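Unit 4 handout: House rules for the two-arm bench
Notes by Delali Mensah, for the Wednesday group

Last week was standards. This week is manners, which cause more breakages.

4.1 Before power
Check that both cable sleeves have slack through the full reach of each arm. A sleeve that looks tidy at rest is usually too short at full stretch. Tidiness is admired in this lab, but it is not a test.

4.2 Speed
First run of any new program: 13 per cent. Once Guido Vitale has signed the sheet, 40. The controller will let you type 100. The controller has never had to fill out the incident form.

4.3 The idle arm
An arm with no task is still an arm. Park it clear of the shared zone, gripper open, and treat it as live until the stop is pressed in. "It wasn't doing anything" appears in most of our reports, generally in the first line.

4.4 Crockery

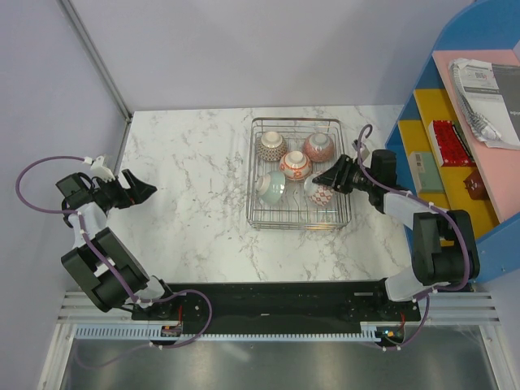 Ceramics are graded as fragile whatever they cost at the op shop. Set the grip force limit before the approach, never during it. Release only when the bowl is supported by the rack, and withdraw along the line you came in on. Chips go in the log, including small ones, including ones you believe were there already.

Reading: Zuccaro bench manual, pp. 27 to 55. Skip the foreword.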